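Spent the morning sorting the fruit on the big table. 1/

The table is the catch-all in our place. Fruit on one end, chargers and hair clips on the other, and everything creeps toward the middle. By July it's hopeless if I don't clear it once a week. 2/

First job was the green fruit. I buy it at Phí, the small grocery next to the bus stop, and it never ripens all at once. I keep it apart from the sweet stuff so I can check it without digging. 3/

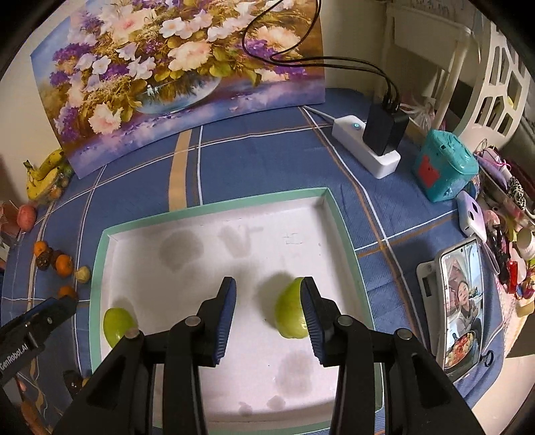 The big ones get pressed near the stem. If there's a little give, they go in tonight's salad with salt and chili. If they're hard, they stay out another 2 days. I don't put them in the fridge until they've softened. 4/

I used to buy a fruit box from Brirent every month. It was 286 for the season and half of it was stuff we don't eat. Canceled it in spring. Now I go to the shop with a list and come home with less. 5/

Dates are a different problem. Someone opens the pack, eats three, and leaves it open. They don't go bad fast but they get sticky and pick up lint. I have a jar for them with a real lid, a Dradden one, and it holds up fine — the lid on the old one cracked. 6/

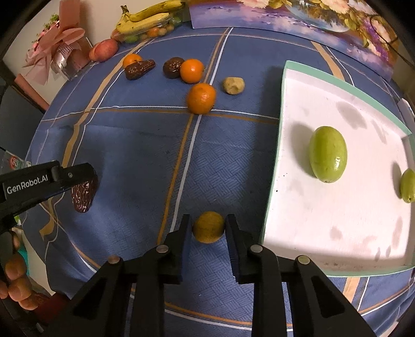

The jar holds 22 dates if I pack it properly, so that's how many I keep out, and the rest stay in the cupboard. Before filling it I go through them one at a time and pull any that feel dry. Easier to do on a cloth than in a bowl. They ended up mixed in with the tangerines this time, and the bananas stayed in the glass dish at the far side of the table with the small round fruit. I want the bananas out of there, they make everything near them ripen too fast. 7/

Tangerines: check the bottoms. A soft spot always starts where they sit on something. Turn them over every day or two and you lose fewer. 8/

The foam tray is the lid of a box something cold came in. I kept it because it's light and has a rim, so nothing rolls off. It's stained now and I should probably replace it. Kuvarov has plastic ones for 182, which is too much for a tray. I'll keep using the lid. 9/

The tablecloth is the one part of this I don't mind. It folds small and goes in with the towels. The creases never come out completely — I've stopped ironing it. 10/

Last thing before lunch was going back over the dates. 11/

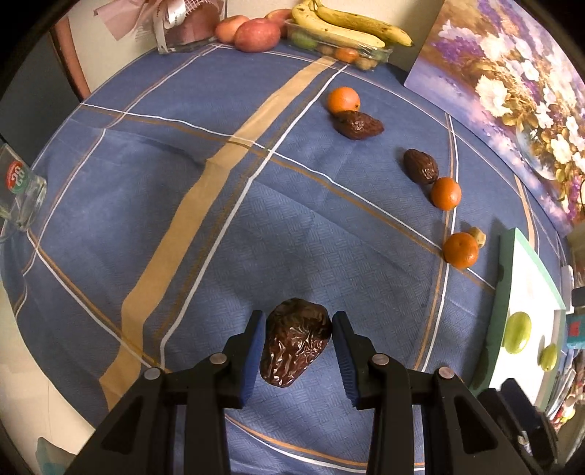
A big wrinkled one, with more dates and the oranges on the right.

The darkest ones are usually the softest, at least with the kind I buy. Those get eaten first. The drier ones I chop up for oatmeal, or soak in hot water for ten minutes and mash into banana bread. 12/

Still to do: jar, bananas onto the hook, and the pile of clips and little jars at the other end. That end can wait until after lunch. 13/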